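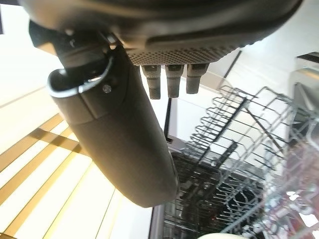 The Dustora team at Sesbridge has changed how its robot learns to load a dishwasher. Nighat Jatoi's group now trains on 122 human-guided runs, with wrist and head views used together.
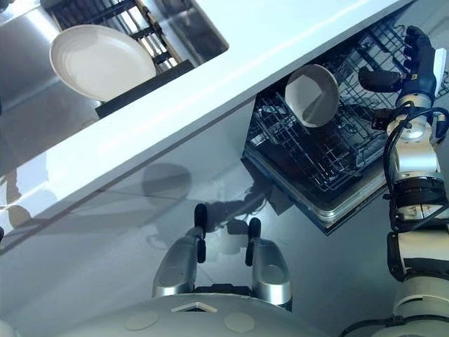
1 min read

Each run is split into short stages: find the plate, grip it, line it up with the rack, let go. In May the old method, with head views alone, failed in 17 of 33 trials. The new one failed in 5. 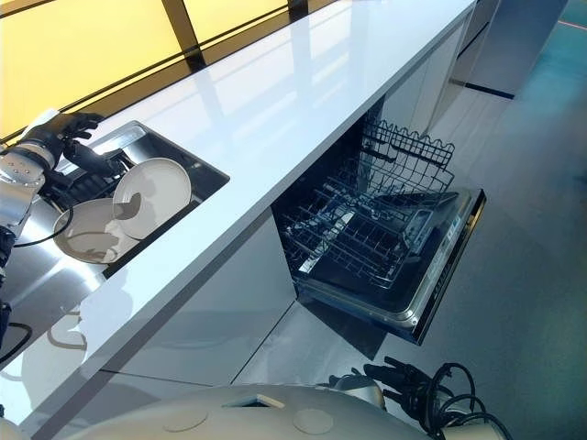
Plates in the sink, dishwasher racks pulled out.

Most of the remaining failures came at the rack, where the tines are hard to see past the fingers. Rukhsana Janjua is working on that part next, starting with bowls.

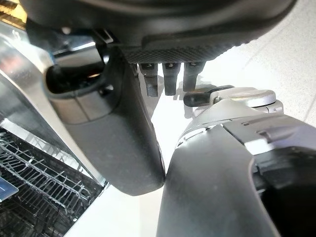 The group will share its training notes with the Xaba lab.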